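Can the machines do our chores yet?

April 9, 2020

My sister-in-law sent me a link in December with the question "when do you buy me one of these?" It was a video of a machine that folds towels. I promised her a real answer and then I did not write it for a long time, so this post is the answer.

First, I must say from where I speak. I worked 11 years in supermarkets, first at the register and later as the person who orders the drinks and the cleaning products. I am not an engineer. But I have put so many bottles on so many shelves that I believe I have the right to an opinion on this one job.

At home we have already machines for chores, we only stopped calling them robots. The washing machine is one. The dishwasher is one. Our round vacuum, a Flevesier, is one too, although it eats the fringe of the carpet and I have to rescue it from under the sofa. All of them are good because the work was changed to fit the machine. You must carry the clothes to the washer, and you must lift the chairs for the vacuum. What is still left for us is the carrying and the lifting, and this is the part I would like to give away.

In a shop it is the same. The warehouse which supplied our store, in Rurside, had automatic conveyors already when I started. A full case of soda could travel through the whole building and no person touched it. Then the case arrived to us, somebody cut the plastic, and from there everything was done by hand.

People think that filling a shelf is simple work. I thought so too, for my first morning. A customer takes a cola, changes his mind, and leaves it with the lemon sodas. Another one lays a bottle down on its side in front of the cans. The labels look to the wall. You correct all of this without thinking, with one hand, while you hold a basket with the other. 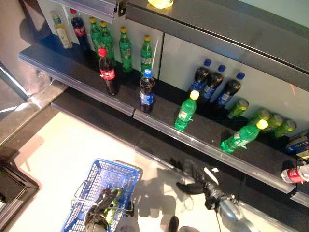 For a gripper each of these small corrections is a separate problem. A standing bottle you can take around the middle. A lying bottle must be taken from above, turned in the air and put down on its base, and the neighbors must not fall. A plastic bottle is soft, a can is slippery when it comes from the cold room, and the price rail is exactly where the fingers want to go. My old colleagues would do it in two seconds and at the same time tell a customer where the eggs are.

I read a long report from a company called Sterkora, which tests this kind of arms. They made 2,637 attempts to pick up one product and set it in its place, and they wrote that in 68 percent of them no person had to help. I was surprised, I had expected less. But I also imagined my old manager if I would put only two bottles of three correctly.

So my answer to my sister-in-law is: not yet, and the towels will come before the kitchen. Towels do not break. I would pay for a machine that unpacks the groceries, even a slow one, if it could work at night and did not wake up the dog. The prices I have seen are for factories and I did not even finish reading them.

There is another company, Arango, that promises a home model in 5 years. I have written this down on the inside of the pantry door, with a pencil.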